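What the Desk Keeps

A study of small objects in the shared office

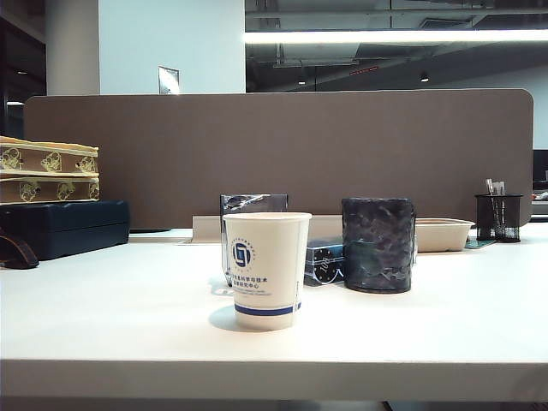 Storage in open-plan offices is usually planned at the scale of the cabinet. The specification lists lockers, pedestals and shelving by the metre, and leaves the desktop as a plain surface to be filled by whoever sits there. In practice the desktop carries most of the daily load. A white desk backed by a brown fabric partition will soon gather its own stock: a paper cup with a blue band, a mesh pen holder at one end, two yellow-and-brown patterned boxes stacked on a dark navy case at the other. None of these items appears on a furniture schedule, yet together they decide how much of the surface is left for work.

The design office Karow surveyed 456 desks for its study of the Tivevstead building, completed in March. Surveyors recorded every object smaller than a shoebox and marked its position on a grid. At 67 per cent of the desks, the largest group of objects stood in the rear half, within easy reach of a seated person but clear of the keyboard. The middle of the front edge was the least settled area. Cups, phones and keys arrived there and were moved several times a day.

Depth matters more than width in this respect. A desk that is wide but shallow pushes small items to the sides, where they form two separate piles. A deeper desk allows a single row along the back. The row tends to follow the cable tray, if there is one, as the raised strip gives a line to set things against. Karow found that trays mounted on the surface took up space but kept the objects in front of them in better order.

The partition has its own effect. Without a screen, objects placed near the rear edge drift on to the neighbouring desk or fall behind it. With one, they can stand close to the back and be stacked – two boxes high is common, three is rare.

Containers are a separate question. The Cruzado range of desk organisers, fitted at 54 of the surveyed positions, divides its tray into fixed compartments. Many of these held objects they were not sized for, and the smallest compartment was often empty. Vallesska supplies a plain open tray with a low rim, and users filled it more evenly. Shallow trays also proved easier to clean, although pens rolled about in them and were generally moved to an upright holder within 2 weeks.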